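Big week for our grasp planner! We've rewritten the bit of Drakos that decides how the fingers close, and I'm so pleased with it.

The old version worked out each finger separately and hoped they'd meet. Now thumb and finger share one target point, and the solver shuffles the rest of the hand to suit (47 lines shorter, too). 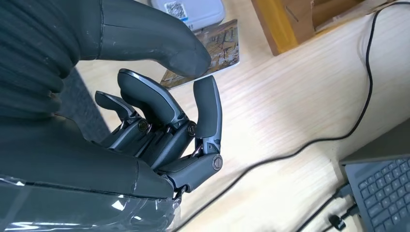
Thumb and finger lining up by the picture card, wrist cam view.

Flat things on a flat table are my favourite test, there's so little to get hold of! 627 pinches logged in Trenix so far and I'm still reading through the traces.

Next up: smoothing the thumb path, it still wobbles near the end. Hoping to share the code in August.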